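Home | Notebook | Protocols | Bench booking | Search

Block demos, teal table, wrist view
Friday, posted by Sánchez

Well, we got going a bit after lunch, and I'm happy to say the episodes are piling up nicely in the Mova folder.

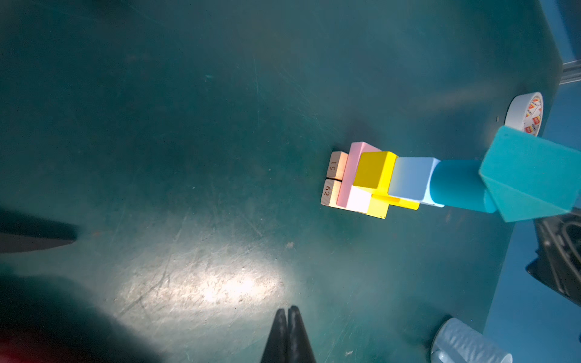

The note left on my last entry asked whether we're varying the starting layouts enough, or whether the policy will just learn one row of blocks by heart and fall over the moment somebody nudges it. Fair question, and one I've been chewing on all week! We stand at 985 episodes now, and I'd guess too many of them begin with the blocks lined up side by side, like the row with the two numbered ones (51 and 62) at the left end. So for the next 300 I'd like us to scatter the pieces first, and please turn the numbered blocks every which way.

Two more things while I think of it. The glare on the tabletop is strong in the wrist view, right where the scratches are, and I'd love to try the lamp lower before we blame the model for anything. And I threw out 3 episodes where I let go of the handle too early (my fault, sorry, I was talking).

Clamon export still to do. Will start it before I head home.

Recent entries
- Grarkcombe rig: cable notes
- Relabeling the December set
- Mova folder naming, version 2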